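Claron Mundov 40 Balun

A 1:1 current balun for wire dipoles, rated at 400 watts and happy from 80 metres up to 10. It keeps RF off your coax and out of the neighbour's telly, though he will blame you anyway. 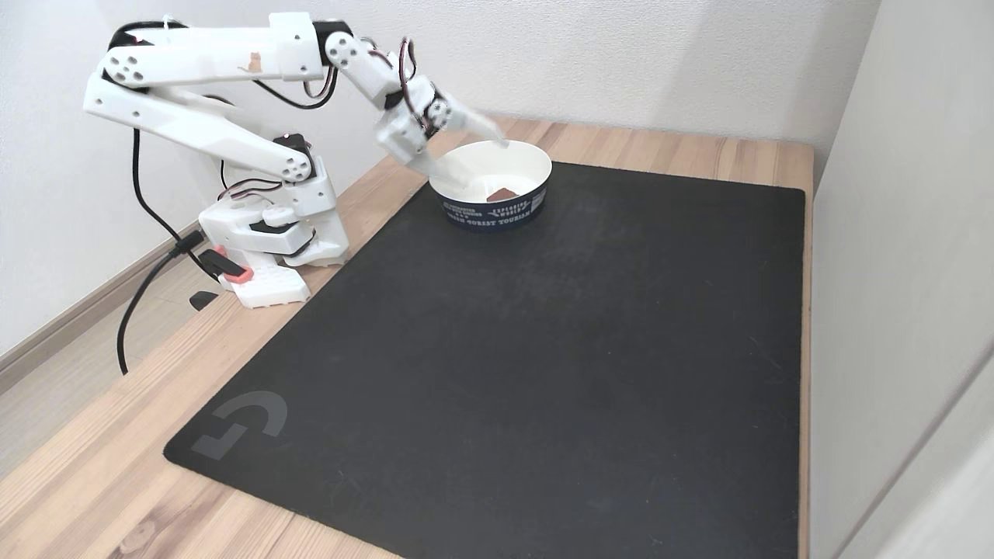 White bowl and black mouse pad on the desk.

The case is sealed, weighs 189 g and hangs from a steel eye – string not supplied. SO-239 socket underneath, wing nuts on the sides. Please don't lose them in the lawn.

Price: £91. Back in stock in February.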